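We use cookies to remember your settings. Accept | Manage

Open day robot demos: is any of it real?

Mererid Craddock
Went to the Prikik open day in March with my brother-in-law, who is thinking of putting money into a packing business. They had a two-arm setup on a wooden table with three pairs of slides, and the pitch was that it learns to tidy footwear onto a little rack. The guide gave us a leaflet that said 3,786 practice runs and 100 percent success "under standard conditions." I asked what standard conditions were and got a smile.

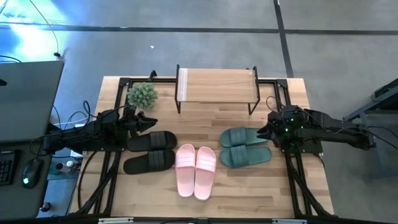 We only got 21 minutes in the room and most of that was talk. My brother-in-law came out convinced. I came out wondering who picks the shoes, who sets them out, and what happens with a boot. Has anyone here been to one of these and seen enough to judge? What should I ask if we go back?

Orsolya Pálfi
I went to one at Fetar last year, different company, same sort of pitch with folded towels. Ask to put the things down yourself. Don't be rude about it, just say you'd like to try it with one shoe upside down and another half under the rack. If they say yes, watch what the staff do with their hands. At mine a young man kept "adjusting" the towels before every run, and once he stopped doing that it missed two out of five.

Also ask if a person is driving it. Some of these arms are steered by somebody with a set of handles, and the visitors aren't always told. There's nothing wrong with that, it's how they collect the practice runs, but it isn't what your brother-in-law would be paying for.

As for the 100 percent, ask for the bad runs. A place that tests properly has plenty.

Charoen Ongart
its a demo, they all look good. i wouldnt buy anything off the back of an open day

Pichit Kamolrat
I'd go a bit easier on them than Orsolya. Slides are a fair thing to start with, and a rack that small still takes some care. But a packing line is another matter. We had a trial from Boateng where the arm managed some 80 percent of our items and a person stood next to it all day for the rest, so we saved no wages at all. Get them to run your own products for a full shift, and get the price of a service visit in writing before you sign.

Related
Robot arm trial contract, what to look for
Has anyone used Plernley for warehouse work?
Are factory open days worth the drive?

Contact us | Terms | Back to top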